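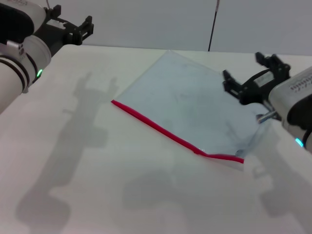

*Der Beutel mit dem roten Verschluss, auf dem weißen Tisch*

Samstag, kurz nach dem Mittagessen

Heute habe ich mit den Beuteln angefangen. Seit dem Umzug liegen sie in der Schublade unter dem Herd, alle durcheinander, und jedes Mal, wenn ich einen brauche, nehme ich einen neuen aus der Packung, weil ich die alten nicht finde. Das ist dumm und es ärgert mich schon lange.

Den Beutel mit dem roten Streifen habe ich als ersten vorgenommen. Er hat einige Knicke und Flecken, und trotzdem wollte ich ihn nicht wegwerfen. Meine Mutter hat Plastikbeutel immer gewaschen und mit einer Wäscheklammer aufgehängt. Als Kind habe ich mich dafür geschämt, wenn Freundinnen zu Besuch waren. Jetzt mache ich es genauso, nur hänge ich sie über zwei Kochlöffel, die in einem Glas stehen. Es geht besser als mit der Klammer, die Luft kommt von unten hinein.

Für diese Sache mit dem Verschluss kenne ich übrigens immer noch kein schönes Wort auf Deutsch. Im Geschäft steht »Zipperbeutel«, eine Kollegin sagt »Zip-Tüte«, und im Wörterbuch habe ich »Druckverschlussbeutel« gefunden. Das letzte gefällt mir am besten. Ich habe es dreimal laut gesagt in der Küche. Ob eine Tüte und ein Beutel das Gleiche sind, habe ich auch nachgeschlagen, und danach war ich nicht klüger.

Die alten Beutel waren alle von Lekota, die kaufte ich noch in der früheren Wohnung. Die neuen sind von Rallix und ich bin nicht zufrieden. Man muss den Verschluss zweimal mit dem Finger entlangfahren, und am Ende bleibt doch eine Stelle offen. In der Packung waren 100 Stück, also werde ich noch lange unzufrieden sein.

Später, gegen vier

Ich habe jetzt drei Haufen gemacht: Beutel für das Essen, Beutel für Schrauben und Knöpfe und solche, die nur noch in den Müll können. Der dritte Haufen ist der größte geworden. Einige rochen nach Zwiebel, auch nach dem Waschen mit heißem Wasser, und da kann man nichts machen. Bei einem war noch ein Lorbeerblatt in der Ecke, sehr trocken, fast wie Papier.

In den zweiten Haufen kommen die Knöpfe von der blauen Jacke, die Ersatzschlüssel vom Keller und die kleinen Teile vom Regal, das ich bei Predness bestellt habe. Von diesen Teilen weiß ich bis heute nicht, wohin sie gehören. Das Regal steht, es wackelt nicht, und es sind 4 Stück übrig geblieben. Ich lege sie in einen Beutel und schreibe »Regal« darauf. Vielleicht fällt es irgendwann um, dann weiß ich, warum.

Auf den Beuteln zu schreiben ist auch so eine Sache. Mit Kugelschreiber geht es gar nicht, und der Filzstift geht mit dem Finger wieder ab, wenn man nicht wartet. Ich habe nicht gewartet. Mein Daumen ist schwarz und auf dem Beutel steht »Reg«. Ich habe dann einen Zettel hineingelegt, das hätte ich gleich tun sollen.

Die Schublade habe ich ausgewaschen. Ganz hinten lag eine Rechnung von Nalirent für den Lieferwagen beim Umzug, 58 Euro, und ich dachte die ganze Zeit, sie ist verloren. Ich habe damals sogar zweimal dort angerufen wegen einer Kopie. Die Dame am Telefon war sehr geduldig mit mir und meinem Dativ. Nun habe ich das Original und die Kopie und brauche beide nicht mehr.

Abends

Ich bin müde, obwohl es nur eine Schublade war. Die Beutel für das Essen stehen jetzt aufrecht in einem Schuhkarton, wie Karteikarten, die großen hinten und die kleinen vorne. Den mit dem roten Streifen habe ich ganz nach vorne gestellt. Wahrscheinlich nehme ich ihn am Montag für das Brot, oder für die Nüsse, wenn ich welche kaufe. Im Müll liegen die anderen und ich habe ein bisschen schlechtes Gewissen. In einem Heft bei der Zahnärztin stand einmal, ein Haushalt braucht roughly so und so viele Beutel im Jahr – nein, »roughly« ist Englisch, ungefähr, ungefähr 2000 Stück stand dort. Das glaube ich nicht. So viel Brot kann kein Mensch essen.

Morgen möchte ich die Schublade daneben machen, die mit den Kerzen, den Batterien und dem Band von den Geschenken. Davor habe ich mehr Respekt. Bei den Batterien weiß ich nie, welche voll sind und welche leer, und das Band hat sich mit einem Ladekabel verknotet, vielleicht schon vor dem Umzug.

Noch zu kaufen: Spülmittel, einen Filzstift, der hält, Lorbeer.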